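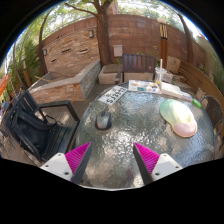
Figure 4. Gripper open, mouse and mouse pad on a glass patio table.

4. Recording examples with the hand gripper

Before you start, finish the calibration in section 3. One example means one complete task, for instance "put the mouse on the pad". For a new task the Tiltel trainer needs at least 200 accepted examples.

4.1 Recording one example

1. Place the objects you will move where both fingers can reach them. Other things may stay on the table.
2. Open the fingers completely and hold the gripper over the table, so that both fingertips and the object are in view.
3. Press the record button once and wait for the short tone.
4. Move to the object at a calm speed. Close the fingers, lift, and carry it to the target.
5. Open the fingers, go back a hand's width and press the button again.
6. If the object slipped or you touched it with the other hand, mark the example as "rejected" in the Wamura app. Do not delete it — the numbering will be broken.

Note: Change the starting place of the object after every example. In our May set Tímea Fekete recorded 622 examples with the mouse always in the same corner, and the trained model searched for it only there.

4.2 Outdoor tables

Glass tops give bright reflections which move together with the gripper. This is allowed, and we want such examples in the set, but please record also on a plain table. Do not exceed 11 examples in one place before you turn the table or go to its other side.

CAUTION: Do not press the fingertips down on glass. Approach from the side and stop when the ribbed part begins to bend.

CAUTION: Between sessions keep the gripper in the shade. Warm finger pads become soft and the calibration is lost.

4.3 Upload

Connect the gripper to the Fodor dock and choose "Send accepted". A set of almost 3,000 examples needs one night. If the light on the dock stays red, see section 7.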